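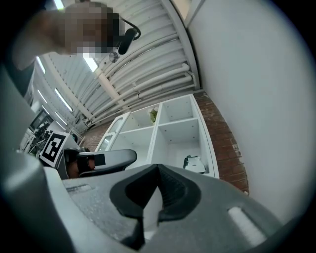

Notes for slides 1 to 3. The subject is dead space in open shelving: the volume a unit offers on paper against the volume people put things into. Start with the floor plan and leave it up for the first two minutes. The survey covered small rooms let with shelving already installed, most of them converted from storage or workshop use. Move on to services, which take height before any shelf goes in. White pipes run along the ceiling, held in small clamps, and bend down where they meet the wall. A tall unit placed under that bend loses its top clearance. State this early, as the first question is usually why the unit does not reach the ceiling.

Slide 4. Terms

Gross volume: outside dimensions of the unit.
Net volume: sum of the compartments, measured inside.
Working volume: net volume minus whatever cannot be reached from the floor.

Say each definition once. The handout has the formulas. Seraina Ammann prepared the table on page 2 and should be credited there.

Slide 5. Method

Each unit was measured empty where the tenant allowed it and as found where not. Depth was taken at the back panel, not at the front edge. The Nustine units have a back panel set forward of the wall, and this accounts for most of the disagreement with the catalog figures. Konitz gives inside depths in its catalog. Lüthi gives outside depths only. Mention this without comment.

Slide 6. Mixed units

Pause here. A white open unit with cubbies below and a frosted, glass-fronted section at the top is treated as two units in the table. Closed and open storage fill differently. In the middle cubby there is a small bunch of artificial flowers, and for our purposes that compartment is in use. The largest compartment, lower left, is empty. Large low compartments came up repeatedly in the survey as the last to be filled. Red brick is visible beside the unit; wall fixings in brick are on slide 8, so defer questions. 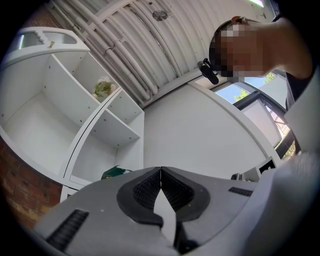 Slide 7. Dividers

Tulero supplies a loose divider that rests on the compartment floor and needs no drilling. Fitted at mid-height, it splits a large compartment into 2. Give the load limit from the data sheet and do not round it up. The older divider, sold until December, has a different lip and does not fit the current frame.

Slide 8. Wall fixings

Fix into the brick, not the mortar joint. Minimum anchor depth in our specification is 45 mm. Any unit 2000 mm or taller gets 2 anchors at the top rail. Check for pipe drops before drilling.

Slide 9. Questions

Leave the table on screen. Figures are as of 22/07/2022. Requests for the raw measurements go to Seraina Ammann.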